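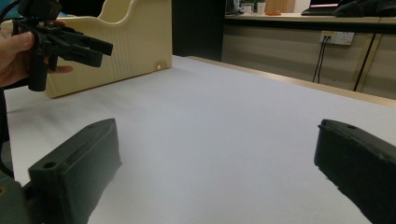 Odthorpe changes bottle and can pickup from November

Odthorpe households get a new recycling schedule starting in November, with bottles and cans going out every 2 weeks instead of weekly. Paper stays as is. Glass too, for now.

The town signed off on the change at a meeting that ran past 10 p.m. Vote was close, and a motion to put it off until spring failed.

Kevin Madigan, public works, said the trucks are going out half full on the east side and the town can't keep paying for that. The Miltent Road route is the worst of them, he said. On some mornings the crew does the whole road and comes back with hardly anything.

Total of 1072 homes affected. Apartment buildings with shared dumpsters are not, and neither are the stores on Shin Street, which have there own contract.

What changes:

Pickup day stays the same, just every other week. Cards with the dates go in the mail before the end of October. If yours doesnt show up, call the town office or stop by the front desk.

Bins out by 6 a.m. The crew used to start at 7, so this is new. Late bins wait for the next round.

Caps on, labels on. Rinse if you can. No bags, please, the sorting line at Linent won't take them and the whole load can get sent back. That happened 3 times last winter, according to Madigan, and the town ate the cost each time.

Second bins are free for larger households, while they last. The town has 101 of them in the yard behind the fire station. Sign up at the front desk, bring something with your address on it. One extra per home.

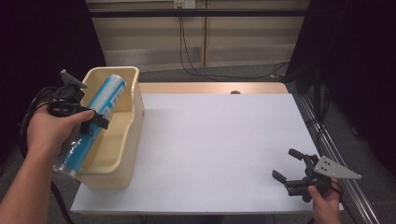 Friederike Brinkmann asked at the meeting what people without a garage are supposed to do with two weeks of bottles in July. She said her kitchen is full by day five as it is, and wanted the drop-off site on Miltent Road kept open later in summer. Madigan said he would look at the hours but didn't promise anything.

Drop-off hours right now are 8 a.m. to noon, weekdays only. Several people brought that up. Working folks can't get there. Leif Bach asked for one evening a week and got some applause.

Also on the table, the fee. It stays where it is through the end of the year. After that the town will look at the numbers again, and a cut is possible if the fuel bill comes down. No figure was given.

Yard waste not part of this. Leaf pickup starts when it normaly does, bags at the curb, no branches thicker than your wrist.

Questions about the new dates go to the public works desk at town hall, open mornings.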